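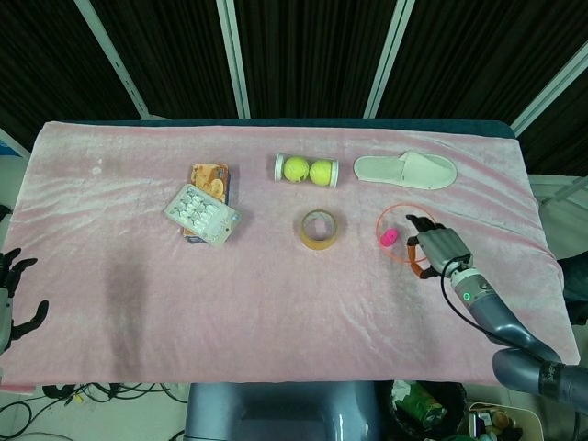 Issue 44, page 30

Setting up a grasping table for a student robotics club

The Monday group at Novedwood has run this exercise with every new intake, and other clubs keep asking for the setup. You need a robot with at least one working multi-fingered hand, a table it can reach across, and a bag of household things.

1. Cover the table. We use a pink velvet cloth. Glossy tabletops throw reflections, and small parts skid on them. Leave a few wrinkles in. Students who train on a perfectly flat cloth get a surprise at the Costelon meet, where the tables are never flat.

2. Pick objects that ask for different grips. Our usual mix is a snack box, a blister pack, a tube of tennis balls, an open-toe slipper, a roll of packing tape and a thin ring. Add one small item, such as the bright pink piece lying inside the orange ring. Flat and thin things are harder than they look. The tube is a good first lift for beginners.

3. Lay them out. Put long items along the back and keep the front left of the cloth clear for placing. Let two of the objects overlap, as with the box and the blister pack, so the team has to decide which one to move first.

4. Check the arm. Jog it slowly from the near corner to the farthest object and watch the cable loop at the wrist. If it pulls tight at full reach, give it more slack before you go on. Keep floor cables away from where people stand.

5. Approach the ring. Stop the hand just short of it with the fingers open, then have one student read out the joint values while another writes them down. Close in small steps. Going straight down on a thin ring usually drags the cloth – come in at an angle and let the fingertips slide under the rim.

6. Log the attempt. Write the object, the grip and the result, even for a miss. Biljana Softić started our log in 2012 and it now has 899 entries. The Golob team copies the same columns, so results can be compared between clubs.

Swap two objects before the next team takes over. Blank log sheets are in the Skistthorpe folder, second tab.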